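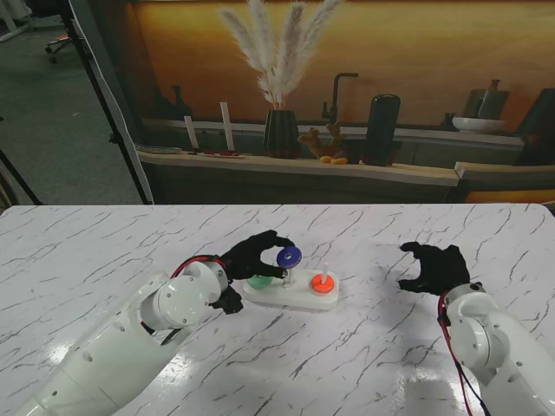
Merkia, two arms in a shared workshop

Welcome to the gallery of Merkia. Merkia is the name we gave to our pair of robot arms, which we are building in the evenings at the Hinojosa workshop. We are three people with a key: Brisa Villalobos, Anayeli Figueroa and me. I am Tonantzin Cárdenas, and I write the texts on this page, so the mistakes in English are mine.

The task we chose is a small one. A child's stacking toy stands on the table, with three pegs in a row, and the hands must put the rings on the pegs. My father Refugio asked why we need two arms for a toy that a baby can do with one hand. It is a fair question. We want later to make tasks where one hand holds and the other hand works, and the rings are the first exercise for this.

The gallery goes from the first night until November. Most of the captions are short. Where somebody wrote to us with a question, I put the answer into the caption.

First night

The two arms in their boxes, with the covers still on the joints. We read the manual until 11 and did not switch on anything.

Measuring the table

Brisa with the tape. The bases are 70 cm from each other, center to center. We started with them closer, and the elbows came too near when both arms reached for the middle.

Drilling

The base plates are steel and the first drill bit did not survive. Anayeli brought a better one from her job the next evening.

The box of screws

I like this one very much. It is all the screws that came out when we opened both arms to change the grease, sorted in muffin forms. There were 363 and we put back 363. I am a little proud.

The hands

We bought the hands from Arkine as a kit, black, with jointed fingers. The left one was complete in two evenings. The right one took longer, because I put the thumb together in the mirror direction and had to open everything again. If you build the same kit, please look at the small letter inside the palm before you begin.

Cables, first try

All the cables were tied tight along the arm. It looked very clean. Then the wrist turned to its limit and pulled a connector out.

Cables, second try

Now we leave a free loop at the wrist, and the cable has enough length in every position. It is less beautiful, but we did not lose a connector again.

The controller

A Nomel board for each arm, on a piece of wood under the table. The fan is loud. Citlali Cervantes, who makes furniture in the next room, has asked us two times if we are vacuuming.

Closing the hand on nothing

Before the rings we let each hand open and close 100 times in the air and wrote down the finger positions. The little finger of the right hand was lazy. We changed its tendon and repeated the test.

The first ring

Orange, on the right peg. It went down crooked and stopped halfway, and Brisa pushed it with her finger. We do not count this one.

How to hold a ring

We tried to take the ring from above with all the fingers, like you take a jar lid. This covers the hole, and then the peg hits the palm. Now the thumb and fingers pinch the ring at the side and keep it flat. The pegs are thin, so there is a little space for error, but if the ring is inclined it gets stuck.

The notebook

The page where we write the attempts with the blue ring. There are 47 lines on it. In the last column Anayeli writes what went wrong, and the word "tilted" is there so often that she now writes only a T.

Mint on the left, orange on the right, blue in the middle

This is the order we use now. The picture at the top of the page belongs to this part of the work – the left hand has the blue ring over the middle peg, and the right hand is open and waits on its side.

What we do next

The right hand should steady the base when the left hand lowers a ring. After this we want to pass a ring from one hand to the other, and for that we must first make the speed of both arms lower near the middle.

We also need a longer power cable. If you are in the building in the evening and the door is open, please come in, only do not lean on the table.

Texts: Tonantzin. Notebook: Anayeli. Drilling and measuring: Brisa.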